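Bench cell inspection, two-arm table, Paewai building
Inspected Thursday 19th November by Hamish Lockyer. Comments reviewed by Fuad Wolde.
Procedure: Latden bench rules, issue 6. Job no. 1184.

Marks: **P** pass, **C** pass with comment, **F** fail, **N** not checked.

## A. Before power

- **P** Emergency stop reached from the operator's position without leaning over the table.
- **P** Rail fixings tight, corner plates included.
- **C** Cable bundles clear of both arms' travel. Left bundle clear. Right bundle passes with little to spare at full reach; re-tie before the next run.
- **F** Floor strip between table and shelves clear. Sheets, a plastic cup or bottle and a thin cable on the floor. Clear the strip and re-route the cable.

## B. Work area

- **P** Only items on the task sheet within reach of the grippers.
- **C** Pointed items kept in a container. Scissors and pencils are permitted under rule 12 if they stay in the bin when not being handled.
- **C** Plant pot. Permitted as a fixed obstacle. Its position must be marked on the table.
- **P** Thin flat items (note pad) approached at reduced speed.
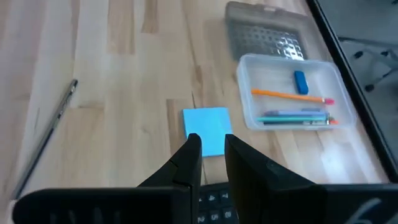
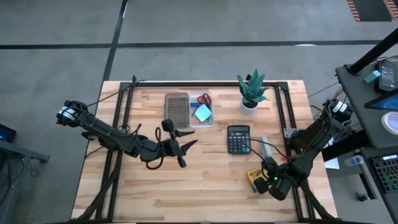
*Items B and C. First picture: wrist view, fingers at the blue square. Second picture: both arms over the table, containers at the back.*

## C. Grippers and wrist

- **P** Finger tips free of cracks and burrs.
- **P** Fingers close evenly, no side play.
- **C** Wrist cable loop, left arm. Loop is wide enough for full rotation but can catch on the rail. Fit a second clip.
- **N** Grip force. Gauge away for calibration, due back in March. Use the Mistent default limit until then and do not raise it.

## D. Running checks

- **P** Both arms stop on a single press of either stop button.
- **P** Arms hold position after a stop and do not sag.
- **C** Shared zone at table centre. Lillex controller allows one arm at a time, as required. The release delay is set to 6 seconds and the setting is not written on the cell card. Add it.

## Actions

1. Clear floor strip, re-route cable (HL, before next power-up).
2. Re-tie right bundle, clip left wrist loop (HL).
3. Mark pot position, update cell card (FW).

FW comment: item A4 was also raised at the previous inspection. Cell stays off until it is signed.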